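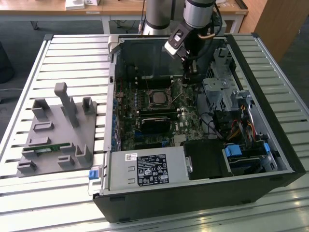

Stetlow Bench Plate review: a morning at the Jodden open day

4 min read
76 shares

I've wanted to get a look at the Stetlow plate ever since Liên Vi mentioned it to me in the spring, and I'd more or less given up on the idea of reviewing it without buying one first. Then Jodden put a line at the bottom of their open day notice saying they'd have it on a bench all morning with an arm working over it, and that visitors were welcome to stand there as long as they liked. Well, I took them at their word! I got there a little after nine, found coffee, and didn't leave that bench until they were starting to put out sandwiches.

For anyone who hasn't come across it, the Stetlow is a 3D-printed fixture plate that sits beside whatever you're working on and holds the small parts. It's gray, it's covered in posts and slots and little raised holders, and if you saw it on a shelf you might take it for a desk organizer. What you're paying for is that every part sits at a known spot and at a known angle, so the arm can go back to the same place each time. The version Jodden had is meant for computer work, and the job they'd set up was taking memory out of an old desktop tower and putting it back in again.

I'll admit I was a bit sniffy about that when I read it. I've swapped memory in my own machines plenty of times and it takes me less time than finding the screwdriver. But have you ever tried to describe to someone, over the phone, how you do it? You push the latches, you sort of wiggle, you feel it give. There's a lot of "sort of" in there. And the slots in a full-size tower are down in the bottom of a metal box, with a drive cage on one side and power cables hanging about, and whatever goes in has to come back out the same way without snagging. Ansel Mbeki, who was running the bench for Jodden that morning, told me the reach bothered him far more than the grip did, and after an hour of watching I understood what he meant.
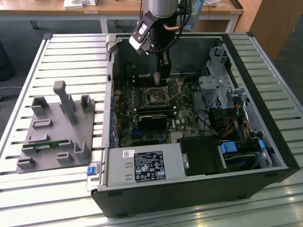 Anyway, back to the plate. The first thing I wanted to know was whether it would slide, and I asked if I could give it a nudge between runs. Ansel said go ahead, so I did, fairly hard, and it stayed put. Jodden fasten theirs down through the gaps in the bench, and Stetlow include the hardware for that in the box. If your bench is plain wood you'll need to drill, or use clamps, and I'd go for clamps until you've settled on where you want it. Rafsan Munshi, who was standing next to me and has had one at work for most of a year, moved his three times in the first month.

The slots themselves are lovely. I got to lift a memory module out and set it back by hand, and there's a small lead-in at the top so that it drops into place even if you come at it a touch crooked. You can lay a module across two of the slotted blocks, leaving the middle of it clear for the fingers to get hold of, and that seemed to be how Ansel liked to do it. He did say that a heavier module with a metal spreader on it wants the wider blocks, and those are sold separately. I think that's a little cheeky at this price.

And the price is 955 dollars. I had to ask twice. For that you get the plate, a set of posts and holders, the fastening hardware and the Gerura position file, which tells the arm software where everything is. If you already run Gerura, that file is worth a good deal to you and will save you a dull afternoon. If you don't, you're paying nearly a thousand dollars for printed plastic, very nicely designed printed plastic, and you'll be measuring it all up yourself. I put this to Obaidul Fakir from Stetlow, who was there to answer questions and was very patient with mine, and he said they're looking at selling the plate without the file for less. No figure yet. I'll add a note if I hear one.

Now for the demonstration. I watched nine full runs, a run being module out of the tower, module onto the plate, module back into the tower. Seven of them went straight through. On one the arm stopped over the board and waited for Ansel to tell it to carry on, and on another the module went into its slot at one end and not the other, and he had to press it home with his thumb. Neither of those was the plate's fault as far as I could tell. I kept a close eye on the plate end of things, and every pickup from it was clean. The trouble, when there was trouble, was always down in the case.

It's slow, though, and I think people ought to be told that before they drive two hours for an open day. The approach into the case in particular is very careful indeed. A gentleman behind me sighed quite loudly and went off to look at the conveyor. I found it rather restful, I must say, a bit like watching somebody thread a needle, and you do start to notice the small corrections it makes on the way down.

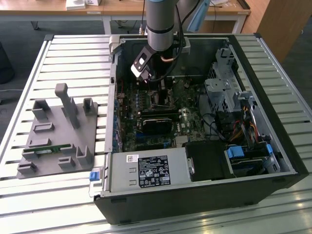

Photo: Thilini Weerakoon for Jodden

I had two niggles. The tall post is very tall. On a cramped bench you'd be planning your arm moves around it all day long, and I'd like to see a shorter one in the box. Obaidul said it can be left off if you don't need it, and Rafsan said he'd sawn his down, so take your pick. The other is the color. Gray on a silver-gray bench is smart enough, but my eyes aren't what they were, and I'd have liked the slots numbered or picked out in something brighter so that a person loading it by hand doesn't have to stop and think. A paint pen would sort that out, I suppose.

Would I buy one? For my own garage, no, not at 955. For a repair shop or a college lab that already has an arm and is already on Gerura, yes, I think I would, and I'd get the wide blocks at the same time so as not to pay shipping twice. It's sturdy, it's simple to load, and in a whole morning I didn't see it drop or misplace a single part.

Jodden are holding another open day in March, and Ansel thinks they'll have the tower bench out again, with the drives added to the job this time if they can get it ready. Parking is behind the building, and the entrance is the side door, which I walked past twice. Go early, the coffee was better before ten.

9 comments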